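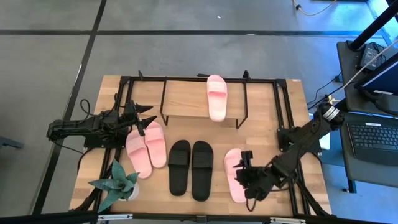 Pink and black sandals at the table with the raised shelf.

Jinura Small Animal Rescue: update for the Movanent fund, July

What a month for the rabbits! Your grant paid for 60 spay and neuter surgeries, and we've used 217 bags of hay since the new shed opened (Peng, our big gray lop, would happily eat the lot). The bonding pens are finished too, and 4 pairs have already gone home together.

Samuele Bortolotti now runs our Saturday-style open hours every afternoon until 5, and adopters love having time to sit on the floor and let the rabbits come to them. We still have nine on the waiting list for dental work. The Prernell clinic has offered us morning slots, so we hope to start on those next month, beginning with the two older does.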